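Writing down the reset rules

July 9, 2025

I have been meaning to put our block-pushing rules somewhere other than the whiteboard, so this post is mostly for me and for whoever joins the bench next. If you work with a tabletop arm and collect your own trials, some of it may carry over.

We started in April with no written rules at all. Suryani Govindasamy and I took turns running trials, and each of us set up the board the way that felt right. By the time we had 300 trials, you could tell who had run a given one by looking at the first second of it. I spread the blocks out. She put them in tight groups. The results by operator were far enough apart that we couldn't say much about anything else, and we threw out almost all of them.

The rules we have now fit on one page. I'll go through the ones that matter.

The start layout comes from a list. The list was made by a short script, and the operator doesn't get to skip a layout that looks awkward. Clusters stay. Blocks close to the edge stay. If two blocks are touching on the sheet, they touch on the board.

The tool stays clear of the wood during a reset, and hands stay off the board until the arm has been paused and the pause has been said out loud. I know the controller shows the state on the screen. We say it anyway. Leonora Navarro asked for this one in her first week and I should have had it from the start.

The board gets checked before each session. We look at the fasteners along the front, push on each corner, and wipe the surface. A board that shifts by 3 millimeters over a morning will ruin the calibration and you won't notice until you plot it.

One operator per session. No swapping halfway, even for lunch. Stop the session, log it, start another.

A failed trial is logged as a failed trial. You don't rerun it under the same number. We had a few weeks where the reruns were going in quietly, and the success rate looked very nice.
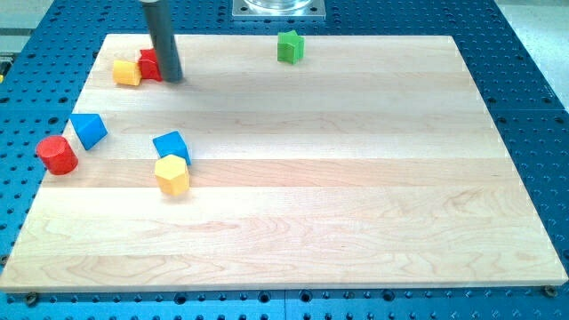
Analyn Lumbao read a draft of this and wrote back that the layout rule is too soft. Her point was that a list tells you where the blocks should go, and it says nothing about how close is close enough. Two people can both follow the sheet and end up a finger's width apart, and with a round tool pushing on a small block, a finger's width can decide which way the block turns. She wants a tolerance written down and a check against an overlay before the trial is allowed to start.

I think she's right about the tolerance. I've added it as 6 millimeters for position, and for blocks that have flat sides we also note which face is down. The second part was missing completely. A hexagonal block standing up and the same block on its side are different problems for the arm, and our old sheets treated them as the same block in the same place.

I'm less sure about the overlay as a hard gate. At Brunen, where I worked before this, we had a gate like that and people learned to nudge the table until it passed. For now it's a check the operator does and initials. If the next batch shows drift I'll change my mind.

Some smaller things that came up while I was writing:

Speed limit stays where it is, including for demos. Visitors always want to see it go faster.

Nothing goes on the table beyond what the sheet lists. Coffee goes on the desk.

If you change the tool, the trial numbers start a new series. Putting old and new tools in one series cost us the second batch.

Notes go in the log the same day. I have tried doing them from memory the next morning and they were useless.

The goal is 2,000 trials under these rules before we compare anything to anything. I'd like to get there without editing the page again, but the tolerance already made me do it once, so the version number now sits at the top and each log has to name the version it was run under. Old logs keep their old version. Please don't go back and update them.

I'll post the full page once Leonora has gone over the section on pausing. She has a few wording changes.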